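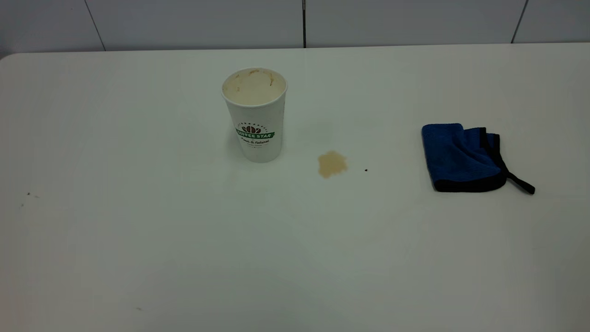
The Lakstead Translation Fair, Second Edition

Reviews > Out and About > Fairs

Search reviews, authors, titles Go

The first Lakstead Translation Fair was held in October 2015, in weather I'm told kept the crowd "select." The second moved to early summer, to the old Kundier printing works by the canal, and drew enough people that I had to wait for a chair. I went for the day with an empty bag and a firm budget of 50 dollars. The bag came home full.

Publishers get the ground floor and talks go upstairs, in a long room where the speaker competes with a ventilation system of real conviction. The program listed 118 titles on sale. A fair share of them were by dead poets, who don't charge for appearances.

I started at the Fiore table, where Ilaria Morelli was selling her new version of a seventeenth-century verse epic about the siege of a town that appears on no map. She has kept the rhyme. I asked whether this had been hard and got a long look. The first canto, which I read standing up while people reached around me for the bookmarks, is quick and funny and has a very good mule in it. By the third canto the mule is dead and the rhymes have started to limp in sympathy. I bought it anyway. The notes alone are worth the price, especially the one in which she accuses the poet of padding.

Two tables down was Zekbridge, who publish only letters. Their new book is the correspondence between a bishop and his bookbinder, edited by Damian Malinowski, and it consists mainly of the bishop not paying. Malinowski writes a long, patient introduction arguing that the letters change our view of church patronage. Perhaps they do. I was more taken with the bookbinder, who moves over fourteen years from "your most humble servant" to a signature with no adjectives at all. 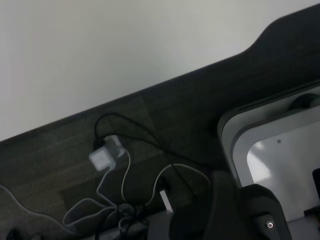 Power adapter, white.

The main talk was "Do We Need Another Ovid?" with Adelmo Zuccaro for and Gonçalo Prata against. Zuccaro has just finished another Ovid. His case was that every generation hears the poem differently, and he read the Phaethon episode aloud to show it. It was lively, though I'm not sure my generation needed the word "dashboard." Prata replied that every generation could also try learning some Latin, got the applause of the day from the back rows, and then admitted under mild questioning that he is under contract for a Lucan.

After lunch (soup, or the same soup with bread) Primo Lo Presti gave a workshop on translating jokes. We were handed a four-line Roman epigram on a dentist and given twenty minutes. Mine explained the joke in full and ran to nine lines. Lo Presti said it was very clear.

What the fair lacks is anything for the reader who wanders in off the towpath. There was no table of starting points, no cheap sampler, and the only signs to the stairs were in the stairwell. Several presses also bring their entire backlist and stack it spine down. If you're going next year, arrive by ten, and see Morelli's table first while there are still copies with the corrected page 2. Mine has the old one, in which the poet is born a year after his own funeral.

Entry was free. The soup was not.

Posted June 19, 2016

Contact | Copyright the reviewers | Back to top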